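So I finally paid for a Dosto license in May, after weeks of going back and forth, and I've had enough evenings with it now to say something useful. Dosto is the home robot simulator from Drirnero. You get a set of furnished houses, a few arms to put in them, and a big list of chores. You tell the arm what to do (or train it, if you're braver than me), press run, and watch it fumble around a very nice kitchen that you will never be able to afford. No hardware needed!

The price is 129 for a year of the hobby plan, and that's the one I have. There's a studio plan too but it's 3,000 and aimed at companies, so I didn't look at it for very long. The hobby plan gives you 300 chores and up to 3,000 runs a month. I thought I'd never get near the limit and then I burned through most of it in the first two weeks, because once you start nudging settings and hitting run again it's like eating chips.

Install was fine on my desktop and a pain on my laptop. The laptop fans sounded like a hair dryer the whole time and the floors in the living room flickered until I turned shadows down to medium. Do that first if your machine is a few years old. Also, save your chore files somewhere other than the default folder – an update wiped mine and I had to redo a whole evening of drawer stuff.

There are two houses on my plan, Siltville and Yuan. Siltville is the small one and I'd start there. Everything is within reach, the counters are clear, and the chores are mostly pick this up, put that down. Yuan is the big open one, kitchen running straight into the living area with the fireplace going, and it's where I spend all my time now. It's prettier, but it's also harder, and it loads about as fast as my old dial-up.

What I like best is how fussy the chores are. I figured "make coffee" would be one blob of a task where the arm waves at the machine and you get a green check. Nope. It's split into little steps, and each one gets its own score. Lid, filter, carafe, all of it. You can start from any step, so if your arm is great with lids and terrible with filters you don't have to sit through the lid part every single time. I wish I'd found that menu sooner. It's under Session, not under Chores, for some reason.

The filter step ate my whole weekend, by the way. Paper is hard! Squeeze too much and it folds up on you, too little and it slides out of the fingers on the way over. I ended up dropping the grip force way below the preset and slowing the last bit of the approach, and my score went from embarrassing to okay. The other thing that helped was changing the wrist angle so the gripper comes down at a slant. With it straight up and down I kept bumping the lid.

Stuff I don't like: the manual is thin, and half of it is about an older version with different buttons. The sound effects are awful and they're on by default. You can't move furniture on the hobby plan, so if you want the coffee maker further back on the counter, too bad. And the score page only shows your last ten runs unless you export, and the export is a spreadsheet with column names I still haven't figured out.

Support has been good, though. I wrote in about the wiped files and got a real answer that same night, with a fix for the next time it updates. Didn't get my drawers back, but still.

Would I renew? I think so, yeah. I want to get the whole coffee chore done start to finish in Yuan without touching anything, and after that I'm going to try the fridge – I've opened it exactly once so far and the arm got its elbow stuck behind the door.

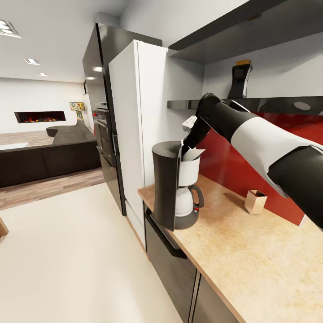
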